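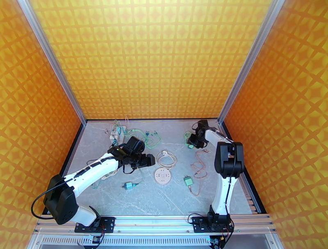 Identifying people in old college group photos goes faster when you work on the whole batch before you work on any one picture. Lay out everything you have from the same school and look for places that repeat. Walls, floors and doorways stay put for years while students come and go. A bright yellow back wall with a grid of orange-gold lines over it is easy to match from one print to the next, and so is a bluish-grey floor with white veins. Plain plaster is much harder. Once you have sorted the pictures by room, you can start to sort them by year.

These steps are the ones I used on a box of loose prints from Hurlow College, most of them from the yearbook office. The yearbook was called the Stellura. Your school's book will have its own name and its own habits, but the method carries over.

What you need

A soft pencil, 2B or softer
Acid-free folders or envelopes
A scanner
A spreadsheet or a ruled notebook
Yearbooks for the years you think are covered, plus one on either side

Do not write on the prints with a ballpoint pen. If there is already writing on the back, scan the back too.

Step 1: Number and scan

Give every print a number before you do anything else. Write it lightly in pencil on the back, near the bottom edge. Scan at 600 dpi if the print is small. Faces in a club photo can be the size of a match head, and you will want to enlarge them later.

Name each scan with the print number and nothing else. I made the mistake of putting guesses in the file names ("glee club maybe 1934") and then had to rename 30 of them when the guesses turned out wrong.

Step 2: Find the published version

Many loose prints were made for the yearbook, so check there first. Go to the section on organizations and turn the pages slowly. Look at the shape of the group before you look at the faces: how many rows, who is standing, whether there is a gap on one end.

The published picture is often cropped. At Hurlow, the Lolline Society picture lost both ends of the back row in one edition, and the two women who were trimmed off do not appear in the caption. The print had them. If your print shows more people than the caption names, this may be why.

Some editions ran a photo from the year before. If the officers listed in the text are missing from the picture, look in the previous book.

Step 3: Work out the order of names

Captions usually run left to right, starting with either the front row or the back row. The book will not always say which. Find one person you can place for certain, such as the club president or a faculty adviser, and count from there. Then test it with a second person. One match can be luck.

Watch for these problems:

People who were absent but are listed anyway, sometimes under "not in picture"
Women listed by last name only, when two sisters were in the same club
A seated row and a kneeling row run together as one
A print made from a flipped negative. Check coat buttons and any lettering on sweaters.

Step 4: Compare with class portraits

Put the enlarged face next to the class portrait on the screen. Hair changes a lot, even within one school year, so I don't give it much weight. Ears, hairline and the set of the eyebrows are more use. Glasses help, but students often took them off for the formal portrait.

Take a break every so often. After an hour everyone starts to look like everyone else. I do faces first thing in the morning and leave the typing for later in the day.

Step 5: Use other records

When the yearbook runs out, try the student newspaper, dance programs, commencement lists and alumni magazines. Minutes are useful for dates. The Lolline minutes recorded that the photographer came on a Friday in November and that the members met him on the steps of Zinchenko Hall, so I could put a month on a picture that had none.

City directories can help with commuter students, who tend to show up in fewer clubs and are harder to trace.

Step 6: Record how sure you are

Use a column in the spreadsheet for this. I use three words:

Confirmed — named in a caption, and the face matches the class portrait
Probable — named in a caption, no portrait found
Possible — looks right, nothing in writing

Also record who made the identification. Several of ours came from Angus Tautahi, whose mother was in the class, and his initials are beside each of those names. If a family member later disagrees, you will know which entry to go back to.

Leave a blank where you have no name. "Unidentified, second row, third from left" is a perfectly good entry, and someone may fill it in years from now.

Step 7: Write the caption

Put the group, the place and the date first, then the names by row. Put brackets around anything you supplied yourself. Use the name each woman had as a student and add a married name after it if you know it. Keep the original caption in a separate column, spelling errors included.

Store the prints flat, in number order, with a printed copy of the list in the front of the box.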